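Library > Larel Maths > Book 2 > Chapter 2

Chapter 2: Shapes That Fit

Pick up a block and find its hole. Small children love this game, and so do we — it is full of geometry! Before you read on, think about what makes a star so hard to post through a square. 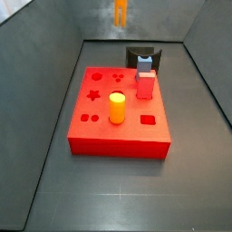 2.1 Faces and outlines

A yellow cylinder has a circle for its top face. Look at it from the side, though, and the outline changes completely. Which outline matters when you drop it through a hole?

Try it with Marilou Galang's puzzle on page 30. Draw round each block first, then turn it and draw again. You will soon fill a page with surprises.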